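17 janv. 2025 — chai d'essai, cuve 4 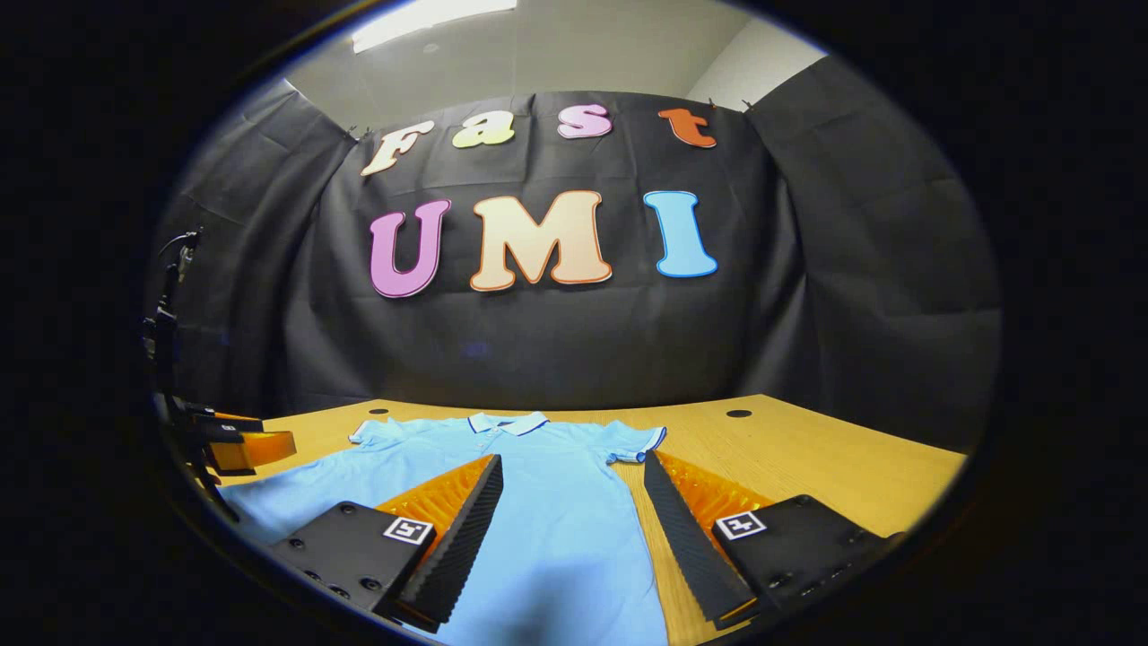 *Polo bleu clair à col blanc, étalé sur la table.*

Soutirage du teinturier, parcelle Warkum. 490 litres à l'entrée, environ 460 de vin clair ; le reste est parti en lies, et un peu sur les bottes de Recep. Couleur : encre de Chine. Nez : encre aussi, avec un peu de réduction, nettement mieux après aération.

SO2 libre trop bas, corrigé. Malo finie d'après la chromato, que Rasa a relue parce que je vois des taches partout.

Assemblage à 10 % dans le grenache : joli. À 20 % : on goûte surtout le teinturier. Nurhan défend les 20 %, elle défendait déjà le muscat sec en juillet.

La pompe Polat perd toujours au raccord. Joint commandé — le troisième.

À faire : ouiller la barrique 646, rincer les flexibles, redemander à Oğuzhan le cahier de la vendange.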